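26. März 2020
von Farzana Mondal

Tag acht mit dem Planer zu Hause, und ich rede inzwischen höflicher mit ihm als mit dem Router. Gestern Abend hatte ich Gikance noch mit einem sehr selbstbewussten Commit ins Bett geschickt (»fix grasp scoring, final«). Heute Morgen war natürlich nichts final.

Das Problem sind Tabletts. Ein Tablett ist für unsere Greifplanung eine Beleidigung: groß, flach, und die einzige Stelle, an der man es vernünftig packen kann, ist ein Rand, den die Punktwolke für Rauschen hält. Jolari segmentiert brav die Innenfläche und wirft mir dann als besten Griffpunkt die Mitte vor. Die Mitte! Mit zwei Fingern! Bei 194 Kandidaten pro Durchlauf sollte doch einer dabei sein, der wenigstens in die Nähe einer Kante möchte.

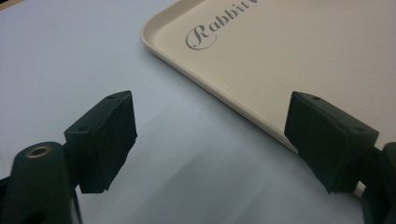 Am Vormittag also die Gewichtung umgebaut. Der Term für die Öffnungsweite zählte doppelt, einmal in der Vorauswahl und einmal im Scoring, und stand dort seit Mai so drin, mit einem Kommentar von mir: »später prüfen«. Es ist später. Habe geprüft. Danach sah die Rangliste zum ersten Mal so aus, als hätte jemand darüber nachgedacht, jedenfalls für die Ecken. An den langen Seiten kippt die geschätzte Normale weiterhin alle paar Bilder um, und der Planer zappelt mit. Ich habe einen Medianfilter über 5 Bilder gelegt und so getan, als sei das eine Architekturentscheidung.

Mittags Nudeln, dazu Okoth neu gebaut, weil der Simulator eine andere Version der Transformationsbibliothek will als der Rest der Welt. Zwei Stunden. Die Nudeln waren das Beste daran.

Nachmittags dann die Kollisionsprüfung. Sie verbietet jede Berührung zwischen Finger und Objekt, was man bei einem Greifer als strenge Auslegung bezeichnen kann. Jetzt gibt es eine Ausnahmeliste für die Innenflächen der Finger, und der Randgriff gilt offiziell als erlaubt. Was noch fehlt: Glanz. Sobald sich Licht auf der Fläche spiegelt, hat die Tiefenkarte ein Loch, und Jolari zeichnet mir sorgfältig eine Kontur um das Loch.

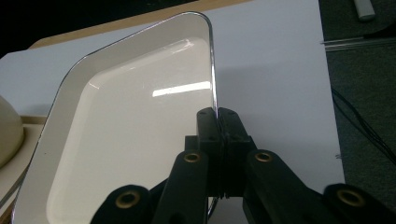
Randgriff am weißen Tablett, beide Finger am silbernen Rand.

Morgen will ich die Löcher maskieren, bevor sie in die Segmentierung kommen, und den Rand als eigene Klasse führen — davor drücke ich mich, weil dann alle Labels noch einmal durch das Werkzeug müssen. Vunuvden stürzt beim Export immer noch ab, wenn ein Polygon weniger als drei Punkte hat. Wer zeichnet ein Polygon mit zwei Punkten? Ich, laut Log.

Commit-Nachricht heute: »grasp scoring, weniger falsch«. Laptop zu, es ist nach elf.

Ähnliche Einträge
Okoth bauen, ohne zu weinen
Warum mein Planer Umwege liebt
Vunuvden und die Kunst des Exports
Normalen, die keine sind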